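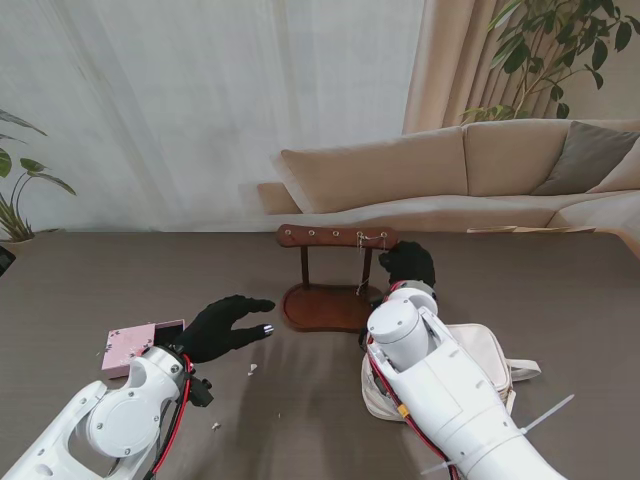

The necklace job on the student table, with the stand in the middle and one chain hanging up.

I've helped out with the robot club at Bondach for a good while now, and every year somebody's parent asks me why we don't do something more exciting. They mean robots that fight, or race, or fling balls into a bucket. I like a bit of flinging myself! But I've come round to thinking the dull household jobs make the better project, and I'm going to bang on about it for a page.

Take the necklace job. It sounds like nothing. You've got a small stand, a fine chain, a pair of arms with hands on the end, and a box. A six-year-old could tidy that lot up while watching telly. Ask a group of teenagers to get two robot hands to do it, though, and you've bought yourself a whole term of arguments (good ones, mostly) about where a finger should go and which hand ought to move first. A chain swings. It catches on things. It doesn't care how clever your plan looked on the whiteboard.

We entered the Hurkov Cup once with a racing robot and I spent 585 pounds of club money on it, which still makes me wince. The students learned plenty about ordering parts. Three of them did nearly all the work and the rest stood behind them holding screwdrivers – I don't blame the kids for that, I blame the project. With the table jobs everyone can have a go, and everyone has an opinion, as we've all handled a box or untangled a chain at some point.

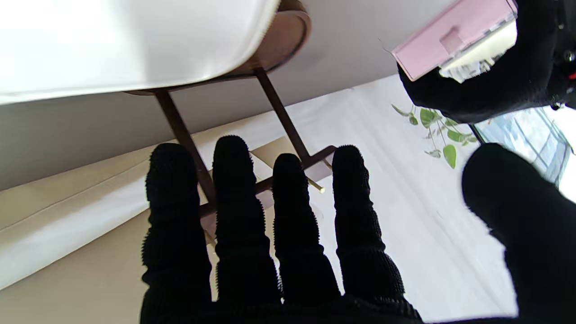
Both hands at work, the upper one with the pink box.

The usual complaint is that it's slow. Well, yes. So is learning the violin. The Ayala league people give you 2 minutes a round and a buzzer, and I can see why a crowd likes that, but I'd take a quiet afternoon of fiddling over it any day.

I'm told Dratton are starting a household tasks section in September, and I do hope they leave the scoring loose. Please, no buzzers. And if they want a first task, they can have ours, chain and all.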